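Can it tidy the shed yet?

My mudroom has a corner where things go to be forgotten. Garden gloves, a trowel, bits of string, the spare key for a gate we took down in March. Every Friday I tell myself I'll sort it, and every Friday I sort the top layer and go make coffee.

So you can guess how I feel about robots that pick things up. I've been following this stuff for years and I still get a silly grin when a machine manages to lift a sock. Dancing and backflips are fun to watch, sure, but I want to know about the sock! Or the glove. Gloves are my favorite test because they look so easy. You pinch one anywhere and up it comes, and your hand has already worked out which part is floppy and which part is stuck under something else.

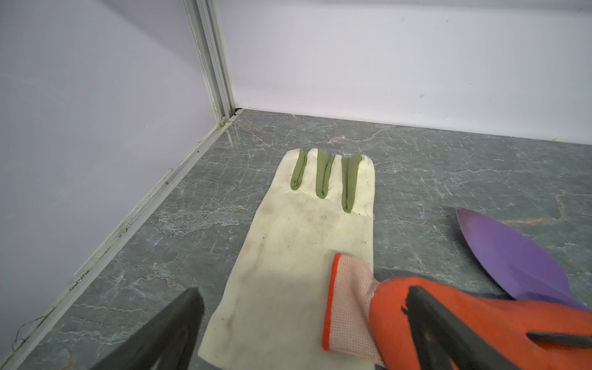
Think about what "pick up the canvas glove" asks for when a rubber-coated one is lying on top of it. Do you move the orange one first, or drag the bottom one out and let the top one slide? I'd drag it, every time, without a thought. A robot with two stiff fingers has to decide where to pinch, how hard, and whether the thing it grabbed is one glove or two. And the two don't even feel alike. Canvas bunches up under a fingertip, and a rubbery coating grips back. Add a smooth floor, where a thin cuff lies flat with no edge to get under, and I start feeling a lot more respect for anything that gets it right even half the time.

My friend Sandrine Hamel is the skeptic in this conversation. She ran a packing line at Stestex for years and she has seen plenty of clever machines get unplugged. Her rule is that a chore isn't done until you can leave the room. If somebody has to stand there and rescue the robot every 3 minutes, you've hired a very slow helper and given yourself a second job. I argued with her for most of an evening and I think she's mostly right (don't tell her).

Where I disagree is on how far away it is. Hard objects have come along so well! Boxes, bottles, tools with a proper handle, anything that keeps its shape while you hold it. A few years back I'd have been thrilled with a wooden block.

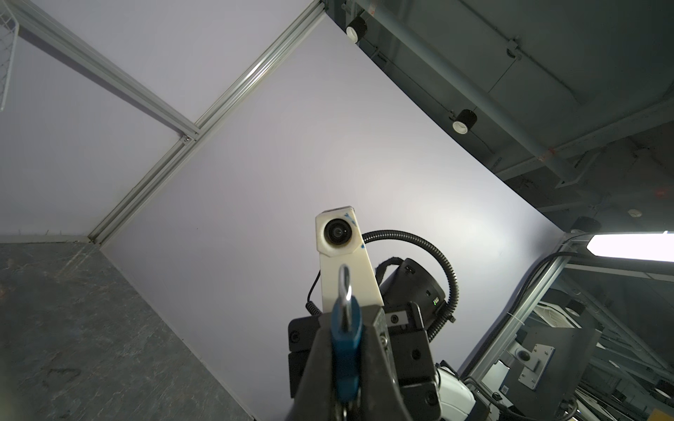
Holding on to something is only the first part, though. Hanging a lock on a shed door means lining up a metal loop with a hole not much bigger than it is, then pushing it shut while everything wobbles. I fumble that one myself in the cold. For a shop floor it matters a lot, because so much of the work there is fitting one thing into another – plugs, pins, caps, lids.

My own guess, worth what you paid for it: sorting hard things into bins is close enough that small shops will try it soon. Laundry and glove piles, some 50 attempts for every one I'd put my name to. I'd still buy the machine if it could do my mudroom overnight, even at one glove an hour.

Sandrine says she'll come over with a garbage bag and do it in 2 minutes. The offer is open until Friday and I may have to take it.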